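Shift walk checklist, two-arm kitting table, Griltar site, back room. Thursday, before second shift. OK / NO / FIX, comment under each one. Typed this up fast, handwriting's in the binder if anybody wants to argue.

## 1. Paperwork and sign-on

- [x] OK. Start-up sheet signed
- [ ] FIX. Handover sheet

Start-up fine. Handover had two blank boxes, both "open problems". Blank isn't an answer. Write "none" if it's none. Next person is walking up to arms that somebody else left in whatever pose.

- [x] OK. Training list posted, matches who is on the table this week

17 names on the list now. 3 of them still on the old Trellitz card for hand packing, need the new one before they run the cell alone. They can load and unload with a second person.

## 2. Stops and guarding

- [x] OK. E-stop, operator side
- [x] OK. E-stop, wall side
- [ ] FIX. Reach line on floor

Both stops pressed, both arms dropped out, both needed the reset key. Good. Reach line is worn by the door end. Tape ordered. Until it's down, treat the whole long side as inside reach. Yes that means walking around.

- [x] OK. Slow mode holds when someone is loading

Checked three times. Arms stay slow till the loader hits the clear button. Loaders say the button is too far over for short arms, they're right, moved to the list at the bottom.

## 3. Table and items

- [x] OK. Mixed items set out one layer, nothing stacked
- [ ] FIX. Table surface cleaning

Top needs a proper wipe, smudges all over the near end. Second time I've written this. Wipe at the change, not at the end of the week. Use the mild stuff, not the degreaser.

Mixed returns is most of what this cell does now: boxed games, cloth, balls, whatever comes in the Endero totes. One arm does the boxes, other one works over the tray. Soft goods are still the slow ones and people keep wanting to help with a finger. Don't. Call a pause, then fix the cloth, then clear.

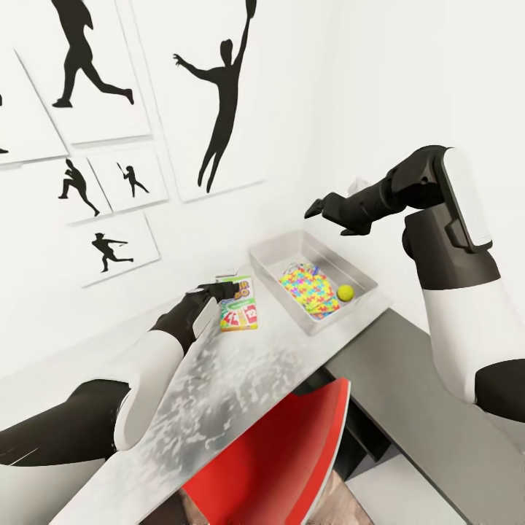
Pause requests are up since the new totes and I want to be clear that's fine with me. Last month's count was 188 pauses for the cell and somebody asked if the target was lower. There's no target. If a number goes up on the board becuase people stop the arms before reaching in, leave it up.

- [x] OK. Pause logged with a reason

Mostly. "Stuck" is not a reason. Stuck on what.

## 4. Arms and grippers

- [x] OK. Joint covers seated, no cracks found
- [x] OK. Finger tips, both grippers
- [ ] NO. Cable check signed off

Cables look ok to me but nobody with the maintenance card has signed, so it's a NO. Not stopping the cell for it today, needs the signature before Jasińska returns start, that batch is heavier.

- [x] OK. Home pose clear of loaders' heads

Stood there myself, and had the tallest loader stand there too. Room to spare. Recheck if the table moves.

## 5. Seating and floor

- [x] OK. Chairs pushed in when arms are live
- [ ] FIX. Cord across walkway

Tablet charger again. Goes on the wall outlet. Chairs: pushed in all the way, backs against the table edge, don't park one halfway out and go to break.

## 6. People stuff (new section, keep it)

Added this after the meeting. The form only asked about the machine and half of what I hear on the walk isn't the machine.

- [ ] FIX. Job rotation

Same two people have been watching the cell all week. Watching is tiring in a different way than packing was, eyes and neck, and by hour three you stop seeing it. Swap every 2 hours, put it on the board with times. Packers say they miss the pace, a couple say their wrists are better. Both going in the notes.

- [ ] FIX. Breaks

Cell doesn't take breaks so people feel funny about leaving it. Park it and go. Nobody is getting asked why it was parked at 10.

- [x] OK. Noise

Quieter than the old line. Complaint is actually that it's too quiet and you don't hear the arm start. Asked for a start beep, low one.

- [ ] NO. Pay grade for cell watchers

Not mine to fix, but it gets raised every walk so it goes on the sheet every walk. Open.

## To do before next walk

- Floor tape, door end
- Clear button moved closer to loader
- Cable check signed, before Jasińska batch
- Charger off the walkway
- Rotation times on board
- Start beep, ask Trellitz if it's a setting or a part
- 3 new training cards
- Wipe the table. Please

Sheet goes in the red binder, copy on the door.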